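About Bivano

Bivano plans small-group trips to places with ruins, reefs and old harbors. We started with a complaint. Quang Hầu had booked a "secret cove" tour and arrived to find 27 other boats tied up there, one of them selling ice cream. He went home, called Thư Thân, who had spent years writing brochures for other people's tours, and asked her how much of that copy was true. About half, she said.

So we are careful with the word "hidden." We don't use "paradise" at all. If a beach is rocky, the trip page says so, and if the famous sunset is mostly a parking problem, we say that too.

What we do

We run trips of up to 7 guests, walking and by boat, with a local guide for the full stay. Our longest-running route is Karby, a harbor town whose lighthouse was first lit in 1802. You will hear that a pirate is buried under it. We have looked for any record of him and found none – the guides still tell the story, but they tell you that part as well.

The Cù route is newer and quieter. It involves 2 ferries, and the second one leaves when it feels like it. Some guests love this. Others have written to us at length.

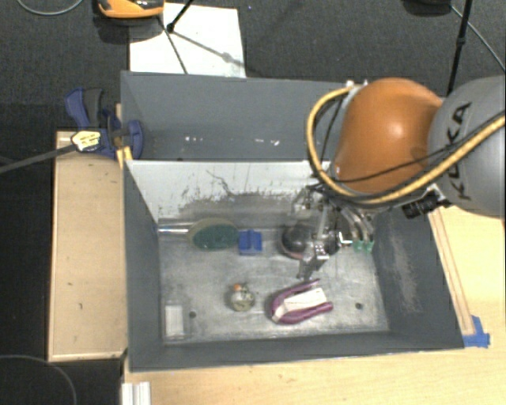 We also get asked why we don't carry awards on our home page. Most travel awards charge an entry fee, and a few charge again for the logo. We entered one in May, years ago, and were named a finalist in a category with three finalists. The certificate is in a drawer.

Booking with us

Trips are booked through Sedance, our reservations office, which answers email in a day or two. Thư reads the reviews herself, including the bad ones, and posts them all. Prices include meals, ferries and entry fees. Flights are up to you, and we don't pretend to know a trick for finding cheap ones.

Page last updated 2024-09-16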